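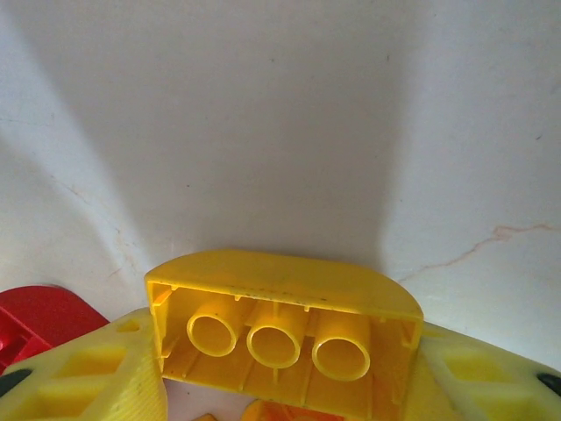 Wrist camera view: yellow block held between the gripper fingers, open underside toward the camera.

Trestix Demonstration Program
Minutes of the Working Group Meeting, June

Present: Kumudini Howlader (Chair), Jayson Ocampo, Gitau Kashindye, Karthik Navaratnam (Minutes)
Apologies: Arif Navaratnam

The meeting was called to order at 10:05 a.m. A quorum was present.

1. Approval of previous minutes

The minutes of the May meeting were approved with one correction. Under item 5, "Stakidon arm" should read "Miah arm." The Stakidon arm was not in use during the week in question.

2. Matters arising

2.1 The second operator chair has been delivered and assembled. Item closed.

2.2 The request to move the charging shelf for the hand controllers was not acted upon. Mr. Kashindye will raise it again with Building Services. Item carried forward.

2.3 The operator guide has been revised as agreed. Mr. Ocampo asked that the old version be removed from the shared folder, as two trainees had printed it. Mr. Navaratnam removed it during the meeting.

3. Report on block handling demonstrations

Mr. Ocampo presented the report, which had been circulated in advance.

3.1 Total collected. The block handling set now stands at 250 accepted demonstrations. All were recorded by remote control, with the operator using the hand controller and watching the wrist view and the side view together. Demonstrations given by hand, in which the operator takes hold of the arm and guides it through the motion, are kept in a separate set and are not included in this total.

3.2 Type of grasp. The group discussed the end-to-end grasp, in which one finger presses against each end of the block. Mr. Ocampo stated that this grasp leaves the long sides clear and is preferred where the next step is to set the block down beside others. Mr. Kashindye noted that on blocks with one curved long side, operators tend to reach across the curve first and correct themselves late. He asked whether late corrections should be accepted. After discussion it was agreed that a demonstration containing one correction may be accepted if the block stays in the gripper throughout. A demonstration in which the block is released and taken up again shall be labeled as a regrasp and filed separately.

3.3 Orientation. Ms. Howlader asked how the underside was being treated in the labels. Mr. Ocampo replied that operators had used "open side," "bottom," and "tube side" for the same thing. It was agreed that "underside" shall be the only term used, and that its direction shall be given relative to the wrist camera at the moment the grasp is closed. Existing labels will be changed to match.

3.4 Color. Mr. Kashindye observed that yellow blocks are harder for new operators to judge against the yellow fingers, particularly at the point of contact. He proposed that the fingers be replaced with a darker set. Mr. Ocampo opposed the proposal on the ground that changing the fingers partway through would divide the set in two. The Chair asked that both views be recorded. No change will be made before the present set is finished. Mr. Kashindye will obtain a price for one pair of dark fingers of the same pattern.

3.5 Lighting. The light falling on the wall behind the work area is uneven, with a broad shadow appearing in the wrist view. Mr. Navaratnam asked whether the recordings should be made against a plain cloth. Mr. Ocampo preferred to keep the wall as it is, as the trained policy will be run in the same room. The group agreed to leave the wall as it is and to note the position of the lamps at the start of each session.

4. Remote control and hand guidance compared

4.1 Mr. Kashindye gave a verbal report on the trial of hand guidance. Operators learned the method quickly and needed little instruction. The motions recorded were smooth in the approach but uneven at the moment of closing, when the operator must press the gripper switch with the same hand that steadies the arm.

4.2 A further difficulty is that the operator's forearm enters the side view during hand guidance. The wrist view is affected less often. Ms. Howlader asked whether the side view could be dropped for these recordings. Mr. Kashindye was not in favor, as the side view is the only record of the height of the gripper above the table.

4.3 Mr. Ocampo reported that remote control remains slower for new operators. The chief cause is the delay between the controller and the arm, which operators meet by moving in short steps with pauses between them. These pauses are carried into the recording. He recommended that pauses at the start and end of a demonstration be trimmed and that pauses in the middle be left alone.

4.4 Resolved: that remote control continue as the main method for block handling; that hand guidance be used for the drawer and lid tasks; and that the two methods not be mixed within one set. Moved by Mr. Ocampo, seconded by Mr. Kashindye. Carried.

5. Operator training

5.1 Two trainees completed the introductory course and may now record without supervision. A third has asked for additional practice time, which was granted.

5.2 Ms. Howlader stated that trainees should be shown accepted and rejected recordings before their first session. At present they see accepted recordings only. Mr. Navaratnam will prepare a short selection of each, with the reason for rejection written out in a sentence.

5.3 Session length was discussed. The present limit is 2 hours. Mr. Kashindye reported complaints of sore wrists from operators who took no break. It was agreed that the limit shall remain and that a break shall be entered in the session log. A session with no break entered will be queried by the session lead.

6. Storage and review of recordings

6.1 Mr. Navaratnam reported that recordings are now copied to the Civus server at the end of each day. One day's copying failed in the past month and was repeated the following morning. No recordings were lost.

6.2 The review queue has grown. Mr. Ocampo asked whether every recording must be seen by two reviewers. The Chair was of the view that the second review should be kept for recordings made by trainees and for any recording marked doubtful by the first reviewer. Agreed.

6.3 Reviewers are reminded that a still from the wrist camera may not be used as the sole ground for acceptance. The full recording must be watched to the release of the block.

7. Budget

7.1 The sum of $4,000 remains in the equipment line. Requests received to date are for a replacement hand controller, spare finger pads, and additional lamps. Mr. Kashindye asked that the controller be given first place, as the trigger on the older one sticks.

7.2 Approved: purchase of one hand controller and one packet of finger pads. The request for lamps was deferred in view of the decision under item 3.5.

8. Correspondence

A letter was received from Arif Navaratnam asking that the group consider a stacking task once the block handling set is complete. He suggested beginning with 4 blocks of a single shape and adding curved pieces later. Members were in general agreement but wished to hear from him in person. To be placed on the next agenda.

9. Other business

9.1 Mr. Kashindye asked that blocks be returned to the bin at the close of each session. Pieces left near the arm have shown up at the edge of the wrist view in the next operator's recordings. The session lead will check the table before signing the log.

9.2 Ms. Howlader reminded members that the stop button must be tested at the start of each session, including sessions given over to hand guidance. The test has been missing from several log entries.

10. Actions

J. Ocampo: change existing labels to "underside" and add direction relative to the wrist camera (3.3); trim pauses at start and end of recordings (4.3).
G. Kashindye: charging shelf (2.2); price for dark fingers (3.4); order controller and finger pads (7.2).
K. Navaratnam: selection of accepted and rejected recordings (5.2); add lamp position and break entry to the session log form (3.5, 5.3).
K. Howlader: invite A. Navaratnam to speak to the stacking proposal (8); write to session leads regarding the stop button test (9.2).

11. Next meeting

The next meeting will be held at 10:00 a.m. in the same room, on a date to be confirmed by the Chair. Items for the agenda should reach Mr. Navaratnam one week beforehand.

The meeting was adjourned at 11:40 a.m.

Minutes recorded by Karthik Navaratnam. Subject to approval at the next meeting.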